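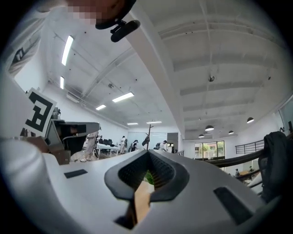
Kleines grünes Teil am Stand in Sollholm

Lesezeit: 2 Minuten

Die Holzspielzeugmesse in Sollholm wirbt seit September mit 227 Ausstellern und dem Satz »Alles aus der Region«. Ich bin mit Zweifeln hingefahren und mit den meisten davon zurückgekommen.

Halle 1 gehört praktisch Stustier. Viel Buche, viel Leinöl, schöne Kreisel. Auf die Frage, woher die Rohlinge kommen, hieß es erst »aus der Nähe«, dann »aus Europa«. Am Nachbarstand von Trultwood hing ein Herkunftsplan an der Wand, 40 Betriebe als Punkte auf einer Karte. Drei davon liegen in der Region - ich habe nachgefragt.

Besser gefiel mir die Drechslerei aus Steinbach ganz hinten neben den Toiletten. Kein Prospekt, dafür Preise am Stück und eine Kiste mit Ausschuss, in der man wühlen durfte. Ein Steckturm kostet dort 40 Euro. Vorne zahlt man für einen ähnlichen 100, allerdings mit Stoffbeutel.

Der Vortrag über Farben und Lacke war eine Verkaufsveranstaltung. Prüfzeugnisse könne man »auf Anfrage« bekommen. Ich habe angefragt und warte noch.

Parken acht Euro, Suppe sieben. Die Suppe war gut.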